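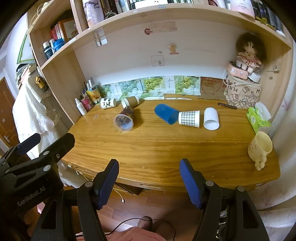
**Ticket 503: Bonside booking page, login loop after password reset**

Status: open, waiting on Plamen
Owner: Lauri Mustonen
Reported by: Morag Rutherford

Morag resets her password, gets the mail, sets a new one, logs in, lands back on the login page. No error. Same in Firefox and Chrome. Private window works once, then loops too.

**8:40** Reproduced with my own test account. Reset, log in, loop. Accounts that never reset are fine.

**9:05** Cleared cookies, no change. Cleared the server cache, no change. Restarted the session service, Morag got in for a few minutes then out again.

**9:30** Logs show the session being made and then killed right away by the second app server. Reason given is "token older than reset". So the token looks too old to it even tho it's brand new.

**9:50** Checked clocks. Server 1 fine. Server 2 is 69 seconds ahead. Time sync stopped after the October patch and never came back up. Asked Osamu Chiba if he touched it, he says no, only the mail relay.

**10:15** Turned sync back on for server 2. Clock is right now. Loop gone for my test account. Morag still loops!!

**10:40** Her account has two reset records, one from the old Flaltance import and one from this morning. Import one has a date in the future. Checked the rest, 47 accounts have the same thing. Those will all break on their next reset.
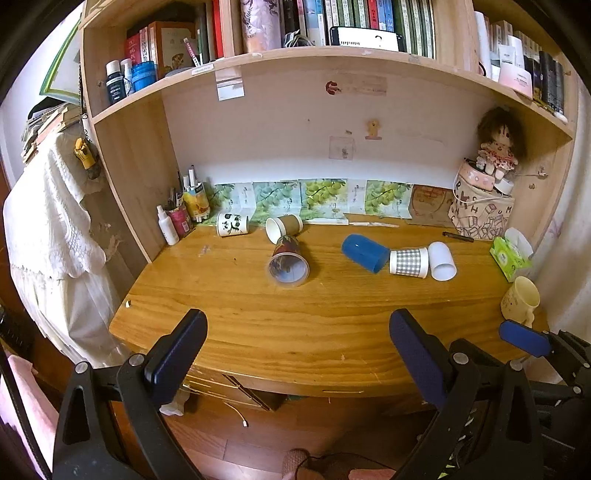
*Desk with cups on their sides, panda one at the back left*

**11:20** Rizwan Sultana wrote a query to drop the bad import records. Ran it on staging first, all 47 gone, nothing else touched. Ran it on live after a backup.

**11:35** Morag is in. Stayed in thru a page reload and a browser restart. Booking from the Tikkanen account shows up for her as well.

**11:50** Want to know why the import let future dates in at all. Sent the rows to Plamen support, looks like day and month got swapped on their side. No answer yet.

**Still to do**

- alert if either server drifts more than 2 seconds (Joonas Mäkelä has this)
- add a date check to the import script
- find out which step of the patch stoped time sync
- tell front desk they can do resets again

Leaving open till Plamen replies. If anyone gets the loop agian, send me the account name and the time, don't reset a second time.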